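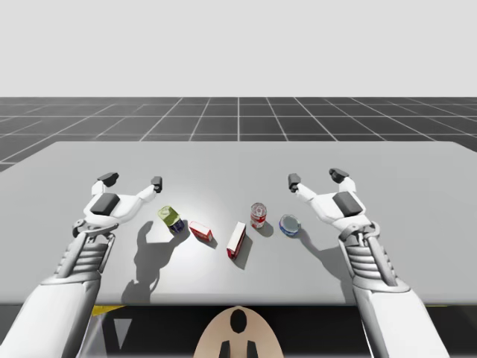
Do I need to know how to program to join the Skudix build-and-teach group?

Most of the people we take have never written a line of code before their first evening, and we plan for that. If you can use a game controller and you're willing to try the same thing over and over without getting too mad at it, you have what we need on day one.

Search courses, clubs and rooms

OK, so hello! I'm Mehwish Baloch and I run Skudix, the student robotics project at Florkdale. I teach the evening automation class here too, and Skudix is what grew out of it when a few of my students wouldn't go home at nine. We're opening up for new participants starting in November, and I'd like to fill the spots with a real mix of people this time (last year I had a room full of mechanical engineering majors, who I love dearly, but who all wanted to do the same job).

What we work on is two-armed tabletop handling. You have a table, a handful of grocery-type stuff on it, cans and small boxes mostly, and a robot with two arms that has to pick things up, move them, hand them from one side to the other, or sort them. We do nearly all of it in simulation. A person drives the arms by hand, we record the whole attempt, and then the recordings get used to train a model that tries to do the job by itself. Then we watch it fail in new and interesting ways, argue about why, and go record some more.

Last year's group recorded 214 attempts that we kept. There were plenty more that we threw out, and deciding which ones to throw out took up a surprising amount of everybody's time. Somebody who drives beautifully but pauses for four seconds before every grasp will teach the model to pause for four seconds before every grasp. We had long talks about this. We also had long talks about whether a can on its side should be stood up first or just grabbed where it lies, and I still don't think we settled it. If that sounds like your kind of argument, please apply.

The competition

We enter the Faltby student challenge in the spring. It's a small meet, friendly, lots of pizza. Each team gets a list of tabletop tasks ahead of time, and then on the day the judges change where the objects start out. Your model gets 60 tries and you can't touch anything once it's running, which is a very long time to sit on your hands! Last year we got through 36 of them cleanly. I was proud of that number until I saw what the team next to us did, and then I went and bought them coffee and asked a lot of questions. Their notes are part of the reason we're changing our setup this year, and new people will be in on that from the start.

Who I'm looking for

Drivers. This is the biggest group. You'll run the arms from a controller station and record attempts. Steady hands are nice but patience matters more, and so does telling us when you're tired. Tired recordings are bad recordings.

Scene people. You'll set up the simulated table: what's on it, where it sits, how the light falls, how heavy a can is supposed to be. If you've ever messed around with a 3D modeling program or made levels for a game, you'll feel right at home.

Reviewers. You watch recordings and tag them. Was the grasp good, did the left arm bump the right one, did the object end up where it was supposed to? It's slower work, it can be done from home, and it suits people who can't be on campus every week. My best reviewer last year was a nursing student who did most of it on the bus.

Training and code. One or two people who already know some Python, or who took my spring class and want to keep going. You'll start the training runs and keep the records straight so we know which model came from which batch of data. Please be a person who names files properly. I beg you.

You can switch around, and most people do. I'd just like you to pick one to start with so I can pair you up with somebody who's done it before.

What it takes

We meet two evenings a week from 6:30 to 9 in the Siddiqui Building, second floor, in the lab past the vending machines. I ask for at least one of the two, plus some 100 minutes a week on your own for reviewing or reading. Midterms and finals are off. If you miss a week, just send a message so your driving partner isn't waiting for you.

You don't need to be an engineering student, and you don't need to be a full-time student either. Evening and continuing ed people are very welcome. You do need to be enrolled in at least one course at Florkdale by the time we start, for lab access and insurance. If you're 16 or 17 and here through dual enrollment, that's fine, but I'll need a form signed by a parent or guardian.

The project doesn't pay, sorry. You can take it for one elective credit, and the Faltby trip is covered, including the bus and the meals. There is one small paid position, though — a lab assistant for five hours a week, who opens up the room, gets the stations running and helps new drivers through their first couple of sessions. If you want to be considered for that, say so in your message and tell me which evenings you can do. I'd want somebody who can stay calm when three people ask for help at once.

How to apply

Send me a message through the department page with "Skudix" in the subject line. Tell me your name, what you're studying, which job you'd like to start with, and a little bit about something you kept at even though it was annoying. It can be anything. Knitting, a car repair, a level in a game. I read every one of these myself and I'd much prefer a short one that sounds like you over a polished page.

I'll invite people in for a try-out evening, where you sit down at a station and drive the arms for ten minutes or so. It isn't graded and you will drop things (I still drop things). I mostly want you to find out if you like it before you sign up for months of it.

Spots are filled as people come in, so don't sit on it too long. If you have a question first, my office is across the hall from the lab and the door's usually open from 4 until class.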